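# Wood glue squeezes out of my chair joints, how much is too much?

**Duygu Taşdemir**

Hello everybody. I have four kitchen chairs from my aunt, and all of them are loose in the legs. They are beech, I think, with round rungs that go into round holes. Two weeks ago I took the first one apart completely, which was easy, only one rung needed some hits with a rubber hammer. Then I put it together again with normal white wood glue.

My problem is this. When I pushed the rungs in, a lot of glue came out and ran down the legs. I wiped it with a dry cloth. Now the chair is strong in three places, but one front rung is already turning when I hold it with my hand. And where I wiped, there are pale marks in the wood, you can see them from the door.

I did not remove the old glue from the holes, because it looked clean enough to me. The clamps stayed on from dinner until I went to bed. The room is 17 degrees in the evening (Celsius, sorry, I still cannot think in the other one).

So, did I use too much glue or too little? And can I save the first chair, or should I only learn from it and do the other three better? I would like to continue on Tuesday, when I have the kitchen for myself.

---

**Butkienė**

The amount of glue is not your problem. Old glue in the hole is your problem. New white glue does not hold well on old white glue, it needs bare wood on both sides. "Clean enough" in an old chair usually means there is a shiny brown layer in there, and shiny is bad.

What I do:

1. Scrape the end of the rung with a knife held straight up, so that it scrapes and does not cut. Stop when you see fresh wood. If you use sandpaper, take 80 and go only lightly, or the rung becomes too thin.
2. Clean the hole with a small round file, or sandpaper rolled on a pencil. Blow out the dust.
3. Put it together without glue. The rung should go in with a firm push from the hand. If it falls in by itself, it is too loose, and more glue will not repair this. Glue a very thin wood shaving around the end first, let it dry, and fit it again.
4. Then the glue. A thin coat on the wall of the hole and a thin coat on the rung. Do not fill the bottom of the hole, the rung pushes all of it out like a piston, and that is your river on the leg.

A little line of small drops around the joint is what you want to see. Leave the clamps on overnight.

For the rung that turns, pull it out now, before somebody heavy sits there. Twist and pull together. If it does not want to come, a cloth with warm water and vinegar around the joint for an hour can help, but test the finish in a hidden place first.

---

**Lotora**

just drill a screw in from the back and be done, my chairs have screws for 15 years

---

**Clamano**

Please no screws in round rungs, they split. My neighbor did it and we had to make a new leg.

I agree with Butkienė about the old glue and I only want to add something about the pale marks. This is glue which stayed in the surface. A dry cloth presses it into the wood - a damp one takes it away. Wipe with a damp cloth immediately, turn it to a clean side, and wipe again. Or wait until the drops are like rubber and lift them with an old plastic card.

For marks that are already there, scrape gently along the grain and then put a little oil or wax, depending on what finish you have. On lacquer you will probably have to touch up the color.

Also, 17 degrees is fine for most white glues, but look at the label, it normally gives a lowest temperature. And a bottle with a narrow nozzle makes it much easier to put a little where you want it. I refill an old one.
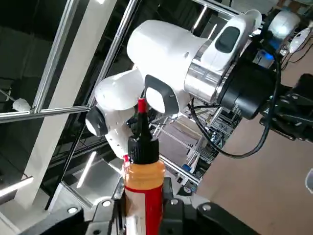

*Squeeze bottle with a narrow nozzle and red tip*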